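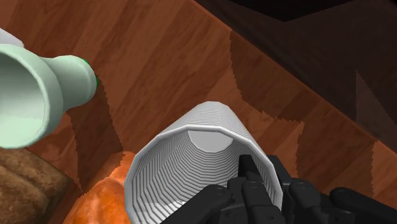

3.2 Who sits where, and for how long

I went into this part of the study thinking I'd be writing about food. My plan was to look at what people in shared houses cook together, and the seating questions were a warm-up, stuck at the front of the diary so that everyone had something easy to fill in first. Then the diaries came back, and the seating pages were full (people had drawn arrows!) while the cooking pages mostly said "pasta" or "same as yesterday." So this section is about tables.

The diaries came from 106 residents spread over four houses in Dullaria, all run by the Hulluvent housing association. I'll call the houses North, Mill, Zapata and Garden. Zapata is the real name of the street and the residents were quite firm that they wanted it kept. Each person wrote down every evening meal eaten at home during April: where they sat, who was already there, and when they got up. After throwing out the entries with no end time, I had 448 meals I could work with. That's a smaller pile than I'd hoped for, and it leans toward Garden, where the residents are older and a lot more faithful about diaries.

I coded the seats using the Traturow scheme, with one change. The original scheme treats the two ends of a table as the same kind of seat. In my houses they plainly aren't. One end is usually near the kitchen door, and whoever sits there gets up over and over to fetch things. I split "end" into "door end" and "far end," and Jairo Rivadeneyra recoded a batch of entries without seeing mine so we could compare. We disagreed mainly about corner seats, argued over them for an afternoon, and settled on counting a corner as part of the long side. I still have my doubts about that one.

Let me start with length, since it's what most people ask me about. Three of the houses have a long table and Mill has several small square ones. I expected long tables to mean long meals, because that's how the older writing on boarding houses tells it. What I found was messier. At the long tables, people stayed longer if someone arrived after them and sat within talking distance. If the newcomer picked a seat way down at the other end, the first person left at about the same time as people who had eaten alone. A long table lets you join a meal without really joining it, and plenty of my diarists used it that way. One woman at North wrote, "Sat at the far end so I could say hi and still read." I love that entry and have read it out at every talk I've given on this.

Walls matter too, more than I'd planned for. A plain wall gives you nothing to look at, and residents in North complained about it in the comment box even though I never asked about walls at all. Several said they'd take the seat facing the room over the seat facing the wall, even if it put them beside somebody they didn't know well. Figure 2 shows a long table and a plain wall. 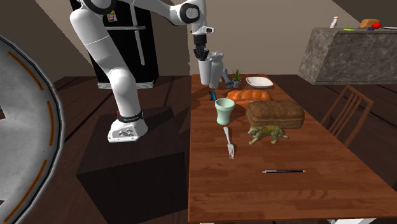 Figure 2. Long brown table in a room with a plain wall and a dark plank floor.

Mill was the surprise. With small tables you'd think people would split into pairs and stay that way, and early in the month they did. Later on they began shoving two tables together before sitting down, and the diaries start using "the big one" as if it had always been there. Meals at the pushed-together tables ran longer than anything at North. I can't say the pushing caused it. It could just as well be that people who felt like talking were the ones willing to move furniture, and my diary had no box for who did the moving. I've added one for the next round.

I should also mention the late eaters. Anyone sitting down after nine in the evening got coded like everybody else, but they behave so differently that I ran the comparisons with and without them. The pattern at the long tables holds up either way. The door end result gets weaker without them, so I'd treat it with some care until Section 4, where I go through it house by house.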